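Siriwan handling line

The Siriwan handling line is a robotic pick-and-place operation run by the packaged food distributor Prindach. It handles mixed retail items that arrive in small, irregular orders and are difficult to sort with fixed machinery. The line is often cited within the company as its first use of robots with fingered hands, and it changed the duties of most people on the site.

Background

Prindach had packed mixed orders by hand from its opening. Workers took items from shelves, checked them against a printed list and placed them in cartons. In a busy week before November the site could receive 1316 orders, and repetitive strain was the most common reason for sick leave. Suction grippers were tried first and dropped after a short trial, as they did poorly with curved lids and soft packages. The supplier Kolanent then proposed hands with jointed fingers, trained on items of different shapes and sizes.

Operation

Items are presented to the robot singly or in small groups. The operator on duty watches from a desk, corrects a grasp when asked and records any item the system refuses. Tall canisters and short jars are treated as separate classes, because a grip that suits one tends to tip the other. The software, Lakiment, keeps a record for each product, and the catalog held 900 records at the end of the first year. Cloth sleeves cover parts of the arms. They are checked for wear at the start of each shift, along with the finger joints and the rubbery tips.
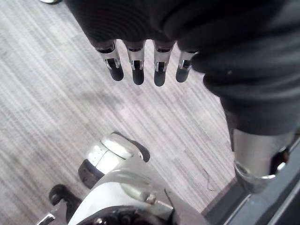
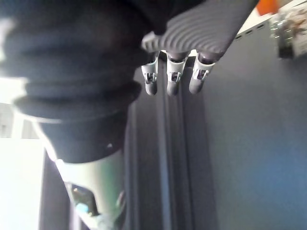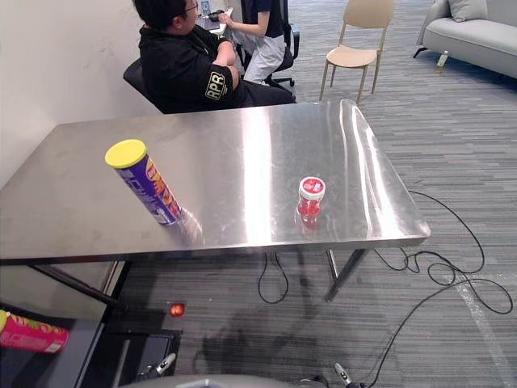
Jointed fingers (first and second pictures); a canister and a jar on a metal table (third picture).

Effects on staff

The packing team had 43 members when the line was introduced. No jobs were cut in the first year, but the mix of work changed. Packers were offered training as operators, and those who declined moved to receiving or returns. Lamai Jitpraphai, a former packer, became the first shift operator and later wrote the training guide still in use.

Operators lift less and sit more. A staff survey led by Lizelle Rampersad found fewer complaints about wrists and shoulders and more about eye strain and boredom. Several workers also missed talking across the packing bench. Operators now change stations every two hours, and the Wednesday meeting includes time for them to report faults directly to the maintenance staff.

Pay was disputed for several months. Management had classed the operator role at the same grade as packing, while the workers argued that it required new skills. The role was moved up one grade.

See also: Order picking; Robot end effector; Job rotation

Contact the editors | Copyright Siriwan Reference Pages | Back to top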